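The Pink Backpack of Wedivville

By the time the bus from Nernow pulled into Wedivville it was four in the afternoon, and Kalliopi had already told the driver everything about her grandmother's kitchen, including where the good cookies were kept and which of the chairs you must never, ever sit on.

She was eight that May, and she had made the trip by herself for the first time, with her mother's phone number written on the inside of her wrist and again on a slip of paper in her shoe (her mother was a careful woman). Her backpack was pink. She had picked it out over a navy one that everybody said would hide the dirt better, and she had not been sorry for a minute.

"You've packed for a month," said her grandmother Anastasia, lifting it down off the step with a groan.

"I packed for the weekend," said Kalliopi. "But also in case."

In case of what, Anastasia did not ask. She had been a girl who packed in case, too, and had once crossed an ocean with a jar of her own mother's quince jam rolled up in a winter coat, so she only hooked one strap over her elbow and started up the hill.
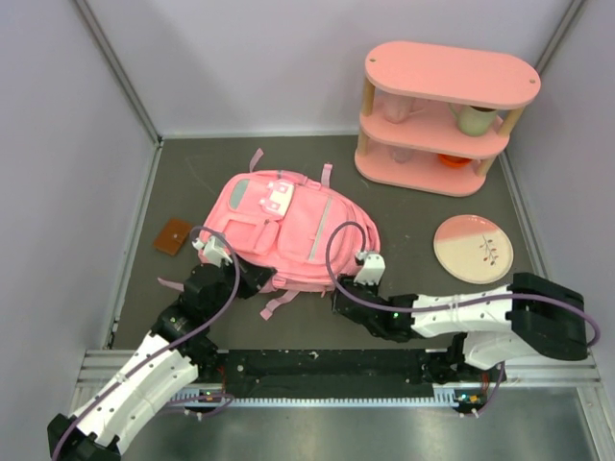
Pink backpacks, front side up
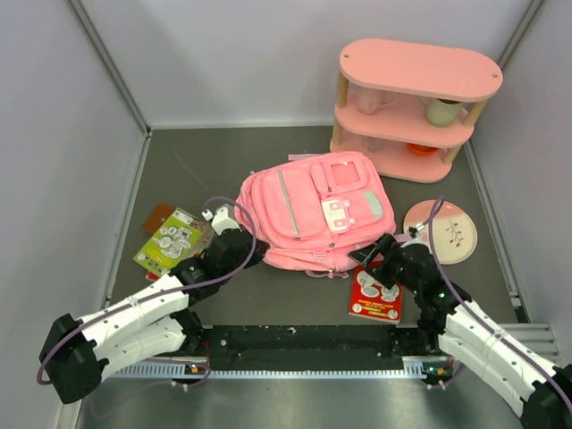 Ngân Trình
Fiction contributor

It was a long hill, and they stopped twice on the way, once so Anastasia could get her breath and once so old Lefteris could come out from behind his tomato plants and be introduced all over again. He had met Kalliopi when she was a baby, he said, and she had been bald as an egg and very cross with him. Kalliopi said she didn't remember that, but she was sorry if she had been rude.

"What have you got in there?" he asked, nodding at the bag. "Bricks?"

So she showed him, right there on his garden wall. There were two sweaters and a bathing suit, though the lake was still much too cold. There was a library book about owls, a flashlight, and a sandwich she had forgotten to eat. And at the very bottom, wrapped in a dish towel, was a jar of apricot jam with a crooked label that said Grandma in purple marker.

"I made it," she said. "Well, I stirred it. Mom did the hot part. I was going to save it for breakfast so it would be a surprise."

Anastasia turned the jar around in the sunlight, and then she turned it around again, and Lefteris, who had been her neighbor a long time, became very interested in one of his tomatoes.

"It's still a surprise," she said finally. "Come on, both of you. There's bread at home, and I'm not waiting for breakfast."

Lefteris went in to wash his hands and find a clean shirt. Kalliopi packed everything back up except the jam, which her grandmother wanted to carry herself.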